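I've had the Traron hand controller for long enough now that the rubber on the trigger has gone shiny, so I think I'm allowed an opinion. It's the one with the little joystick under the thumb and the squeezy grip that opens and closes the gripper, and it comes in a box with a cradle, two cables and a booklet. I paid 600 for mine, new, and I'll get to whether that was sensible.

What it does is let you drive a robot arm by waving your hand about. You hold down the side button, move your hand, and the arm follows. Let go of the button and the arm stays put while you get your elbow back somewhere comfortable. The software records the lot, and you end up with a pile of demonstrations for the robot to learn from. I'd been doing this with a keyboard before, if you can believe it, and then for one miserable winter with the older Okabe pendant, which weighs as much as a brick and has all its best buttons on the wrong side for left-handers like me.

So, first the good. The grip is lovely. It's sprung just enough that you can feel where halfway is, and halfway matters a lot when you're closing on something soft and don't want to crush it or miss it altogether. The Okabe gave you open or shut and that was your lot. I noticed the change on my very first morning, picking up sponges (I like a sponge for a first test, they forgive everything).

The speed dial is good too. It goes from 1 to 16 and I live at 5. My friend Kohei Hirose, who got me into all this, has his at 10 and drives like he's late for a ferry. His recordings are shorter than mine and there are plenty of them, but you can see the arm overshoot and come back, and then of course the robot learns to overshoot and come back as well! We've argued over it for months. I'd say set it low, get smooth, and only turn it up when you're bored.

The bit I didn't expect to like is the "scrap that" button. Fluff a pick, press it twice, and the last attempt vanishes from the session without you having to put the controller down and find the mouse. I've pressed it a great deal. Out of my first 300 goes I'd be embarrassed to say how many survived.

Now the grumbles. The cable is too short. It's a perfectly nice cable, braided and everything, but you have to stand closer to the arm than I'd choose to, and if your computer is on the other side of the bench you'll be buying an extension on day one. Traron sell their own, naturally, at a silly price. A plain one from the shop in Fledamthorpe has done me fine.

The wrist tracking drifts as well. Over a long session the arm slowly decides that your idea of level is wrong, and you find yourself holding your hand at a funny tilt to make up for it. Putting it back in the cradle for a moment sorts it out, but the booklet says to do this "as needed" and I'd have liked a beep or a light, because by the time you've noticed, you've got a run of lopsided grabs to throw away. The update last June made this better. Better, mind, not gone.

And the thumb joystick squeaks. I've got used to it. The cat hasn't.

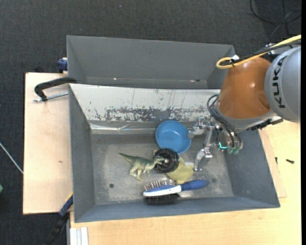 Mixed bins are where I'd tell anyone to try a controller before they believe a word of a review, mine included. Rows of tidy blocks make every gadget look clever. What sorts them out is a jumble like this one, with a blue bowl, a toy dinosaur up against something black and wheel-like, a crumpled cloth and a pet brush with bristles on one side and metal pins on the other. A bowl wants one finger inside the rim and one out, so you need fine turning at the wrist, and the Traron is very good at that. Cloth wants a pinch straight down and a slow squeeze, and it's good at that too. The brush is the sort of thing I still make a mess of. You have to choose between the handle and the head and then come in square to it, low down and close to a wall, and with the drift I mentioned that's a coin toss late in the day.

I did borrow a Bralisex glove for a weekend to compare. It's cleverer on paper, with every finger tracked, but I was driving a gripper with two fingers and the other three of mine just got hot. It took ages to put on, too, and you can't pick up a cup of tea in it — I tried. If you've got a proper many-fingered hand to drive, ignore me and go and have a look at one.

Would I buy the Traron again? Yes, though I'd look for a second-hand one first, and I'd check the trigger for wear. Mine still works fine with the shine on it. If you're only planning to record the odd afternoon, stick with whatever came with your arm and save your money for a decent stool, as your back will go long before your patience does. I'm still at 5 on the dial, by the way, and Kohei still thinks I'm wrong.

Contact | Copyright 2026, all rights reserved | Back to top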